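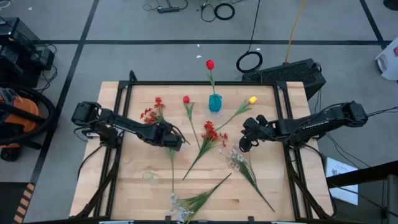 Chapter 2

Hearing the Tune Before You Play It

When I was fourteen I spent a whole June trying to learn one fiddle tune off a cassette. The player had a sticky rewind button, so every time I lost the thread I had to start again from the top (my poor brother, through the wall!). By the end of the month I could play the thing, badly, and I could also have sung it to you in my sleep. It took me years to work out that the singing was the useful bit.

So before we get to bowing, or ornaments, or any of the other things you probably bought this book for, I'd like you to put the instrument back in its case. We'll be listening for most of this chapter, and humming, and tapping our feet on the kitchen floor.

The tune we'll use is a reel called Brunton, which I had from Sorcha Mulcahy, who taught me for longer than either of us planned. You'll find it written out at the back, but please don't look yet. Sorcha never gave me a tune on paper until I could lilt it to her, and I used to get very cross about this. She'd sit there with her tea and say "again", and I'd go again, and she'd say "you've left out a corner". A corner was her word for the turn at the end of a phrase, the little run of notes that swings you back round to the start. I've never found a better word, so I'll be using it all the way through.

2.1 What you're listening for

Most reels in this book come in two parts, each of them eight bars long and each played twice. That's the skeleton, and once you know it's there you'll hear it everywhere. Try it with any recording you like. Tap along, and see if you can put your hand up at the moment the second part comes in. It often goes higher, and even when it doesn't, something usually shifts – the tune seems to lean forward a bit.

Don't worry about names of notes. Adalberto Damasceno, who plays guitar on the recordings for this book, came to reels from choro and had never heard one until he was past 40. He learned Brunton by singing only the last note of each phrase and leaving gaps for everything else. I thought this was mad when I first heard him at it, but I now teach it to all my beginners, and it's the first exercise below.

Exercise 2a

Play the slow recording of Brunton straight through, without stopping.
Play it again and tap your foot on the beat.
On the third time through, sing the last note of every phrase. Any old syllable will do.
Now switch the recording off and see how much of the tune is still going round in your head.

If it's only a scrap, lovely, hang on to the scrap and go round again. We'll start filling in the corners in section 2.2.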